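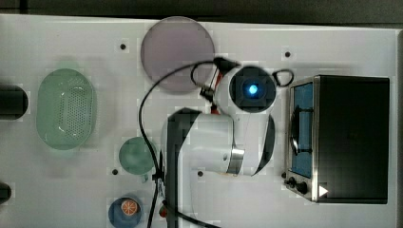

June 6, 2021

I meant to write last night and fell asleep with the pen in my hand, so this is two days' worth squeezed into one and I'm sorry in advance to whoever has to read my handwriting (me, probably, in ten years, with stronger glasses).

It rained on and off all morning and I gave up on the garden before I had even found my other boot. The beans will have to wait. I had my coffee standing up, called Mestent back about the window latch, got the same recording as in May, and then decided that a wet day was as good a day as any for the play kitchen. I've been promising myself I would go through it properly before the girls come to stay, and they'll be here in less than three weeks now, which I can hardly believe after the year we've all had. Nina will be five and a half. She informed me of the half on the phone.

So out it all came. I'd forgotten how much I like the colors of these things. When Paul was small everything in a toy kitchen was fire-engine red or bright yellow, and it gave you a headache by lunchtime. This set has those soft greens, the colander and the cup and the spatula, and then the plate that I call lavender and Haris calls gray. We have had that argument before and neither of us is going to budge. I put the plate next to my purple cardigan to prove the point and he said the cardigan was gray too, so there is no helping him.

The colander is my favorite by a long way. It's a good big oval with a handle at each end, and it would do for real strawberries if you didn't mind explaining to a four-year-old why you had taken it. Little Ada uses it for everything. Last visit it was a boat, then a bed for the bear, then a hat, and I don't think it ever got near a vegetable. I was glad to see it again. Silly to be fond of a colander, but there you are.
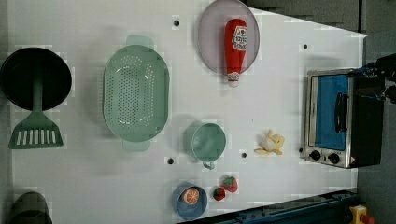 I spent much too long on how to lay everything out. My sister would say it's a toy kitchen and they'll have it upside down in a minute, and she's right, but I do enjoy that minute. I want them to come in and see it looking like somebody has been cooking. The frying pan goes at the far left with the spatula across it, because Nina cooks first and asks questions afterward. The toaster oven goes at the other end, to give two cooks a chance of working without bumping elbows. I tried the ketchup lying on the plate for a while. It looked as though ketchup was the main course, which if you ask Ada it is.

The orange slice went in the blue bowl and stayed there. I don't know why that should please me so much, but the orange against the blue is just about the most cheerful thing in the house. I have been thinking I might paint the little stool in the hallway that same blue. There must be half a can left from the shutters, if it hasn't dried up, and if I can get the lid off without asking for help.

The banana I have mixed feelings about. It's the peeled kind, with the peel opened out in flaps, and it stays peeled. Nina asked me at Christmas, over the video, when it was going to be eaten, and I said soon, and she has asked me every time since. I think I'll have to come up with a better answer by the time she's here in person. Maybe the bear eats it. Maybe the bear is on a diet. I'll leave it to her.

Around eleven Haris Dumitrescu came by (I should write his whole name once in this book, or Paul will never know who I'm going on about) to return the casserole dish, and stayed for soup. He bought his own grandchildren a play kitchen from Jarton, the kind with the doors and the little lights, and paid nearly 60 dollars for the food alone. He says they play with the cardboard it came in. We had a good laugh over that. I told him about the one Paul's cousin had back in 2010, with the telephone on the side that rang whenever it felt like it, and how we all used to jump. He'd never heard the story, or he was kind enough to let me tell it again.

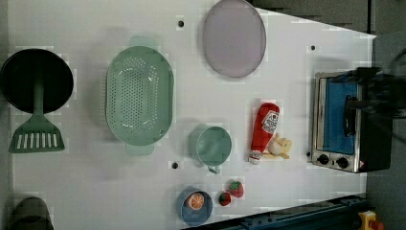 After he left I went back and moved things around some more. I like the cup in the middle, with its little handle toward you so it's ready to be picked up, and I had another go at the ketchup, lying down this time with its cap toward the near side. I think it looks better off the plate. That leaves the plate free for serving, and Ada takes serving very seriously. She brings you your dinner and then stands there with her hands folded until you have finished every bite and said something nice about it. I have eaten a lot of dinners that way. Last time I said it was delicious and she said, "It's soup," as though I ought to have known.

I did think about getting a few more pieces. There's a page in the Plamora catalog with a bread loaf you can slice and some peas in a pod, and I folded the corner down. But then I look at what's already here and wonder what they would do with more. They never seem short of anything. If there isn't a carrot, a clothespin will do for a carrot, and a sock makes a very decent fish. I might get the peas though. They were sweet – and Ada won't touch a real pea, so perhaps she could get used to the idea of them slowly.

The bottle is the one that gets loved the hardest. It's all soft cloth, red as can be, and the label is done in stitching with a green line running around it and the tomato at the top. I had never really looked at the needlework before today. The edges have gone a bit whiskery where the white meets the red, and I had my small scissors out to trim the fuzz and then put them away again. I have unraveled enough things in my life by tidying them up.
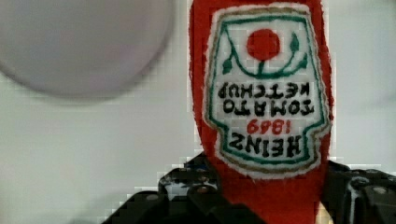

The ketchup, standing on its head, with the stitching on the label.

Supper was the rest of the soup with toast. The rain quit a little before seven and I got out to look at the beans after all, and they are up, most of them, and something has been at the end row. I suspect the same rabbit. Called Paul at eight and told him about the kitchen and the stool. He says the girls have been packing since yesterday and that Nina's bag so far contains one swimsuit and a whisk.

Tomorrow: try Mestent again, strip the beds in the back room, look for that can of blue. And see if the bear's apron is still in the sewing basket, the one with the pocket. I never did finish the second strap.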